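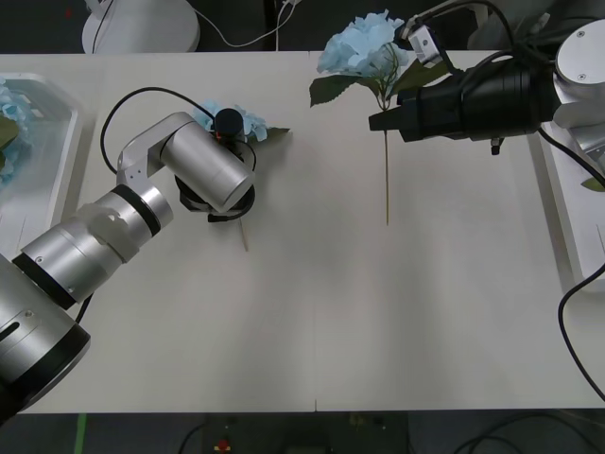
Hellblaue Kunsthortensie mit grünem Blatt über weißer Tischplatte

Hafenabkommen Sinis: Verein Flillstead vermisst belastbare Zusagen

Der außenpolitische Verein Flillstead bewertet den Entwurf des Hafenabkommens Sinis zurückhaltend. Die Vereinbarung soll die Zusammenarbeit mit Küstenstaaten am Horn von Afrika auf eine neue Grundlage stellen und wird seit Oktober als »Partnerschaft auf Augenhöhe« beworben. Im Text selbst ist davon wenig zu finden. Von den 11 Absichtserklärungen im Anhang nennen lediglich zwei einen Termin, und in keiner steht, wer für Verzögerungen haftet.

Flillstead hat den Entwurf samt Anlagen gelesen, zusammen 2.385 Seiten. Ein großer Teil davon betrifft Zollverfahren, Liegegebühren und die technische Ausstattung der Kaianlagen. Zur Frage, wer nach Ablauf der Konzession über die Häfen verfügt, findet sich ein einziger Absatz, und der verweist auf ein Zusatzprotokoll, das noch nicht vorliegt.

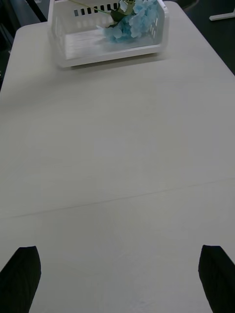 Auch die historische Einleitung überzeugt den Verein nicht. Sie spricht von jahrhundertealten Handelsbeziehungen über das Rote Meer hinweg und leitet daraus eine besondere Nähe der Vertragspartner ab. Dass Handel in dieser Region lange auch mit Garnisonen, Tributen und Menschenhandel verbunden war, fehlt. Wer sich auf Geschichte beruft, sollte sie vollständig zitieren – oder die Präambel kürzen.

Besonders vorsichtig liest Flillstead die Angaben zur Beschäftigung. Die Beratungsfirma Hiscombe stellt in ihrem Begleitgutachten bis zu 3.574 neue Arbeitsplätze in Aussicht. Wie viele davon auf die Bauphase entfallen und wie viele danach bleiben, schlüsselt das Gutachten nicht auf. Ebenso offen ist, ob Beschäftigte aus den Küstenorten bevorzugt eingestellt werden oder ob die Betreiber ihr Personal mitbringen. Der Verein hat dazu schriftlich nachgefragt und bislang eine Eingangsbestätigung erhalten.

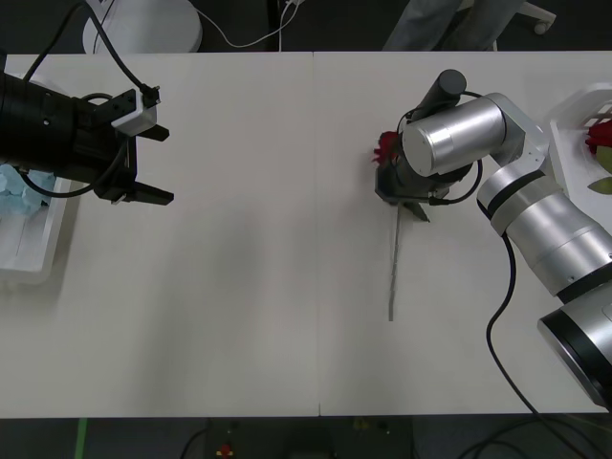
Zwei Roboterarme an einem weißen Tisch

Unklar bleibt ferner die Rolle des Hafenbetreibers Claeys, der an der Ausarbeitung der technischen Anlagen mitgewirkt hat und sich nun um die erste Konzession bewirbt. Das mag zulässig sein. Eine Erklärung, wie der Wettbewerb unter diesen Umständen offen gehalten werden soll, wäre trotzdem angebracht.

Flillstead fordert, das Zusatzprotokoll vor der Unterzeichnung zu veröffentlichen und die Parlamente der beteiligten Küstenstaaten anzuhören. Eine Anhörung allein der Hauptstädte genügt nach Auffassung des Vereins nicht, denn über Fischereirechte und Weidewege entscheiden vielerorts die Regionen.
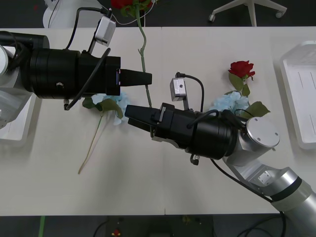

Itzel Tlapale hält dem entgegen, ein unvollkommenes Abkommen sei besser als die bisherige Praxis der Einzelverträge, die überhaupt niemand zu lesen bekomme. Nachverhandeln könne man auch nach der Unterschrift.

Der Verein teilt diese Zuversicht nicht. Eine Klausel, die Nachverhandlungen vorsieht, enthält der Entwurf bisher nicht. Flillstead wird seine Stellungnahme ergänzen, sobald das Zusatzprotokoll zugänglich ist.

Abdruck frei, Belegexemplar erbeten.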